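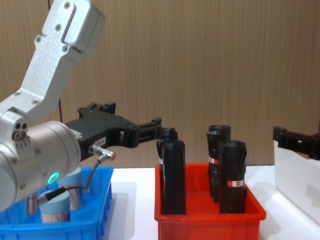
*Blue bin and red bin. The little round ones are in the blue one.*

**Sorting bathroom bottles by bin colour – does it last?**

**reijo_s**
Hello all. I am trying to bring order to the bottles and jars we keep for the guest rooms. Until September everything was in one deep drawer and each morning I was looking for the same shampoo. Now I use open plastic containers on a white table, and each colour has its own kind of thing. Blue is for the short jars with caps. Red is for the black bottles.

My question is to people who have done this for longer than me. Do you keep to the colours after some months, or does everything become mixed again? I have 11 rooms to fill, so I would like to choose one way and stay with it.

Reijo Suominen, Eskola guest house

**tiziana.l**
Good evening Reijo. We did colours for two years at our place and I would say yes, it lasts, if you have few colours. We began with five and nobody remembered what green was for. With three it became easy.

One question, why are the short jars standing in such a wide bin? When I lift a bin like this, the small ones fall over. I would put them in something narrow.

**durnon_dave**
Disagree with colours altogether, sorry. My husband is colour-blind and red and brown are the same to him. Labels, big letters, on the front. A label from Andgate costs next to nothing and it doesn't care what bin you bought.

**reijo_s**
Thank you both. Tiziana, you are right that they can fall. I don't lift the bin very often, it stays on the table and I take from it. But I will think about a narrower one.

Dave, I did not consider this. My own staff see colours well, but new people come each summer.

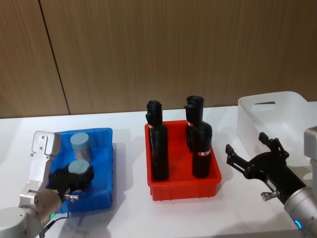 I have also a third container, a white basket, and I didn't decide yet what it is for. My first idea was to use it for anything that is half finished, so that the full bottles are never mixed with the opened ones. The second idea was to keep it for things that guests leave behind. My sister thinks both are bad, and that a basket without a clear purpose will be full of batteries and hair clips in 21 days. What would you do with it?

**tiziana.l**
Half finished, for sure. Left-behind things should have a lid and a date on them, in another room. With us a guest came back after 100 days for a face cream and we had it, because it was not living with the supplies.

Also I wish to ask, do you stand the bottles or lay them down? In a tray with straight sides I always stand them, tallest at the back.

**reijo_s**
I stand them. The tall ones have a narrow neck and I don't like to lay them, the caps are not so good and one time I had soap in everything. Tallest at the back I have not tried. I put them as they come to my hand.

**mopandbucket**
Standing is fine until somebody bumps the table. I lay mine flat in a Gromard drawer insert, caps all to the left, and in four years I had one leak.

**tiziana.l**
One leak that you know of :)

If they are lying down you can't see which are nearly empty. I prefer to see the shoulders of the bottle.

**mopandbucket**
Mine are black plastic, Tiziana. I can't see the level either way. I pick them up and shake.

**durnon_dave**
Same here with the shaking. Reijo, how many bottles are we talking about in total? For a small number I wouldn't bother with systems.

**reijo_s**
In the store cupboard it was 263 pieces when I made the last list, with the soaps. On the table I keep only what is needed next. So the table must be simple – the cupboard is another problem and I will perhaps open another thread for it.

I have decided to keep the colours and to put labels too, on the short side. The white basket will be for opened bottles, starting tomorrow. Dave, do your labels come off in the dishwasher? I wash the bins every few weeks.

**durnon_dave**
The paper ones do. Get the plastic ones and dry the bin properly before you stick them.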